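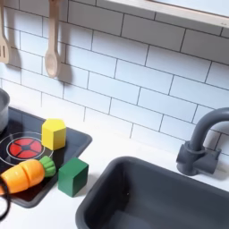

Ultau running belt, the wider one. Bought it for the hospice 10K, wore it for every training run since June so this is a proper go, not a once round the block job.

Good stuff first. Doesn't bounce. Phone, house key, two gels, all fine. I raised money with Su-bin Ahn from work and she had the Werholm one – hers rode up to her ribs by mile 2, mine stayed put. Race number clips on the front are great, no pins through your charity shirt.

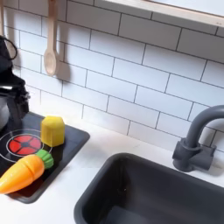 Sizing is weird though. I'm normally a medium and had to send it back for a small. Returns took 7 days, no complaints there. Zipper is stiff with cold hands. And the pocket is not sweatproof whatever the label says, my sponsor form came out as mush and I had to go round everbody again. Embarassing.

Paid 30 dollars. Bit much for a strip of stretchy fabric but I've washed it every Thursday and the elastic is still tight.

Would buy again, yes. Put paper in a sandwich bag. If you're over a size large try it on in a store first, Dong-hyun Kong on our team couldn't get the buckle to hold and gave up.

Four stars.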